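Applicant Portal > Guides for Applicants > Section 4: Direct Entry Applications

4. Submitting a Direct Entry Application

This section applies to applicants who already hold a diploma or an equivalent post-secondary award and wish to join a Cerley degree course in the second year. Applicants for first-year entry should use Section 3.
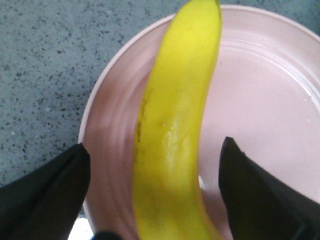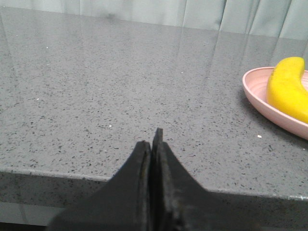 4.1 Before you start

You need a Predbridge account with a confirmed email address. If you applied in an earlier cycle, use the same account. A second account in the same name will be held for manual checking and may delay your application.

Have the following ready:

- your award certificate, or the statement of result if the certificate has not been issued
- a full transcript showing every unit taken
- proof of identity that shows your date of birth
- the name and email address of one academic referee

Each file must be a PDF no larger than 8 MB. Photographs of documents are accepted only if they have been converted to PDF and all four corners of the page are visible.

4.2 Creating the application

1. Sign in to Predbridge and select Applications, then New.
2. Under Entry Type, select Direct Entry (Year 2). The form reloads and any text already typed is lost.
3. Enter your name exactly as it appears on your award certificate. If your name has changed, enter the former name under Other Names and upload evidence of the change at step 8.
4. Enter the three-part course code from the Course List. Do not type the course title in this field.
5. Select your awarding body. If it is not listed, select Other and type the name in full, without abbreviations.
6. Enter your award, final grade and year of completion.
7. Select Save and Continue. The system issues an application number beginning with D. Write it down.
8. Upload your documents one at a time. Wait for the word Stored to show beside each file before adding the next.

Note: The form signs you out after 17 minutes without activity. Saved pages are kept. Unsaved pages are not.

Caution: Entry Type cannot be changed after step 7. If you have chosen the wrong type, withdraw the application and begin again before paying the fee.

4.3 Applicants awaiting results

1. At step 6, tick Result Pending and leave the grade blank.
2. Upload a letter from your college confirming that all assessments have been taken.
3. When the result is released, return to the application and upload the statement under Additional Documents.

An offer made on a pending result is conditional. It lapses if the result is not received by the date given in the offer letter.

4.4 Paying the fee

The fee for one Direct Entry application is 198 credits, paid through the Cuvell payment page. Select Pay Now from the application summary and do not close the browser until you are returned to Predbridge. If the payment status still reads Unpaid on the following working day, send the Cuvell receipt number to the Admissions Office. Do not pay twice.

The fee is not refunded if an application is withdrawn after payment.

4.5 Submitting and tracking

1. Open the application summary and check every entry.
2. Select Submit and confirm. An acknowledgement is sent to your registered email address.
3. To follow progress, open Applications and read the status column.

Received: the application is in the queue.
Query: a document is missing or cannot be read. Open the message for details.
With Department: the course selector has the application.
Decision: a letter is available to download.

Questions about awards and equivalence go to Anil Kandasamy, Direct Entry Admissions, Gallagher Building. Account and upload faults go to Ragnvald Ekström at the portal help desk. Quote the application number in all messages.

Section last revised 2/6/23.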